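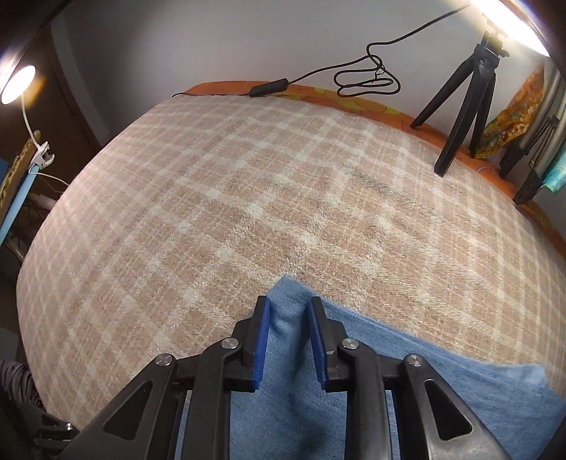 Le deuxième trimestre du projet Harnix s'achève et les nouvelles sont très bonnes ! La collecte de textiles usagés a dépassé nos prévisions : 1 352 kg de linge de maison et de vêtements, dont plus de 90 kg de laine (on n'en espérait pas tant avant décembre).

**Tri et réemploi**

Les huit points de dépôt tournent désormais tous. Celui de Milidcombe, ouvert en dernier, est déjà le plus fréquenté - les habitants viennent surtout en fin de journée, et on a prolongé l'accueil jusqu'à 19 h. Le coton trop usé pour la revente part chez Ellton, qui en fait des chiffons d'essuyage.

**Ateliers couture**

Yannick Leclerc anime les séances de reprise et de raccommodage, complètes jusqu'à l'été. Quel plaisir de voir des débutants repartir avec une housse remise en état !

**Budget**

Dépenses conformes, sauf le transport, un peu au-dessus. Deux devis sont à l'étude pour la camionnette.

**À venir**

Ouverture de la friperie rue Suksawat en septembre. Le bail est signé, il reste la peinture et les portants à commander.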